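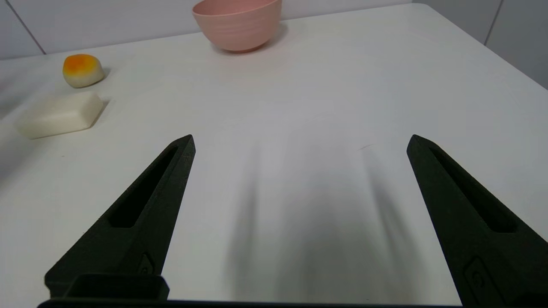 Soap residue on a matte white tabletop: how do I get it off without making the surface shiny?

My table has a smooth matte white top, and I use it for snacks and for washing up small things in a bowl. The pale film is nearly invisible from above. It shows up when I look along the surface from a low angle, mostly where the soap has been. A cream-white bar laid straight on the tabletop, with no dish under it, is the normal state of affairs here, and the pink bowl lives over near the wall. I have tried hot water and a microfiber cloth, which moves the film from one place to another. The label underneath says Flalard, model 372, and gives no care instructions. I don't want to use anything abrasive. I would also like to know if the soap can stay on the same table as food.

Posted by matte_top
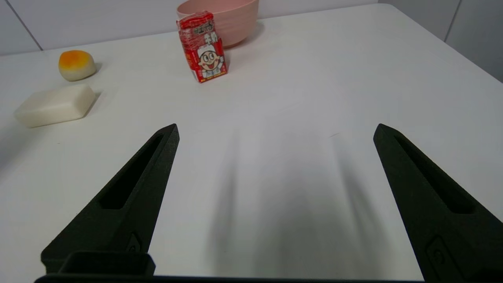

The film is most likely soap scum, meaning soap that has reacted with the minerals in hard water. It does not dissolve well in plain water, hot or cold, so the cloth spreads it. You need a mild acid.

Mix 10 ml of white vinegar into 200 ml of lukewarm water. Test it on the underside or on a back corner first and let the spot dry completely before judging it. If nothing has changed, wipe one section at a time with a damp cloth, leave the solution on for a minute, then wipe again with clean water and dry with a second cloth. The drying step matters. If you let the water evaporate by itself, you get the minerals back as a new film.

Do not use this on natural stone or on a waxed or oiled top. If you don't know what the top is made of, write to the manufacturer before using any acid at all.

Avoid melamine sponges. They are sold as erasers but they are a fine abrasive, and on a matte finish they leave polished patches that cannot be reversed. The same goes for cream cleansers. I ruined a Prondano desk that way and the patch still shows whenever the lamp is on.

As for food, wrapped items are fine. Anything unwrapped, buns in particular, should be on a plate. Bread picks up perfume from soap, and a scented bar can be tasted after an afternoon next to it.

Posted by Dromska

just get a soap dish. problem solved. mine is from the dollar store

Posted by kettle170

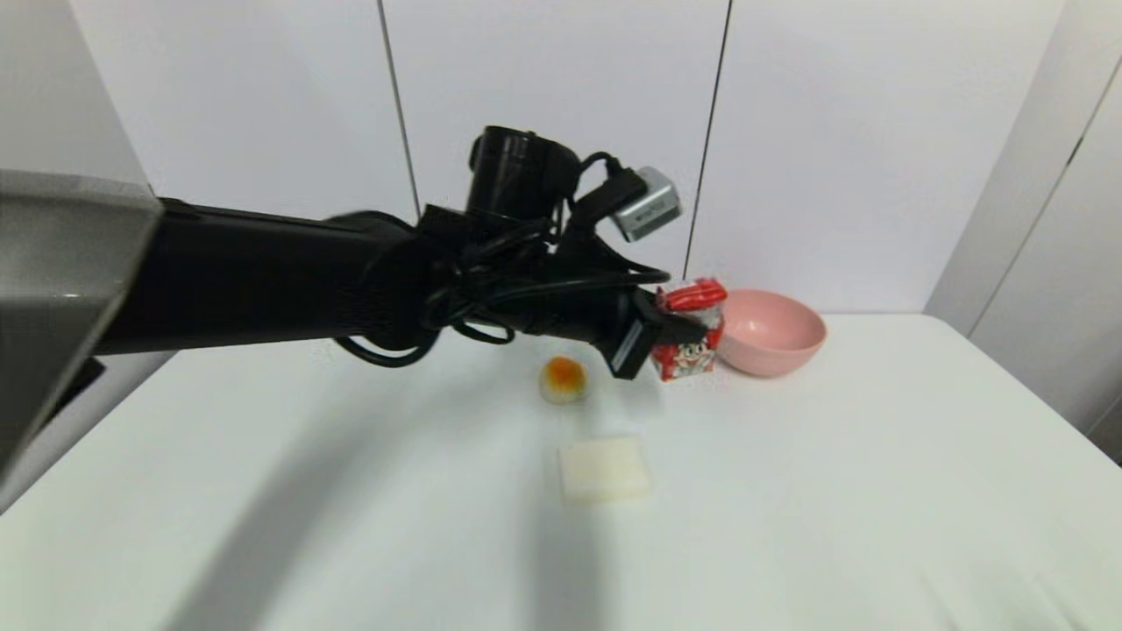 The vinegar ratio given earlier is weak but correct as a starting point. Two additions.

First, check that it is residue at all. Put one drop of dish liquid on a wet cloth, clean a patch the size of your palm, rinse and dry it. If the patch looks different at a low angle, you have a film and can go on. If it looks identical, you may be seeing wear in the finish, and no cleaner will help with that.

Second, the dish should have drainage – ridges or slots with a tray under them. A flat dish keeps the bar sitting in its own water and you end up cleaning the dish as often as the table. Empty the tray when you wipe down.

The foot ring of a bowl can also trap water. Dry the underside before you put it back, or you will get a circle on the table that looks a lot like the soap film and comes off the same way.

Posted by Ratanaporn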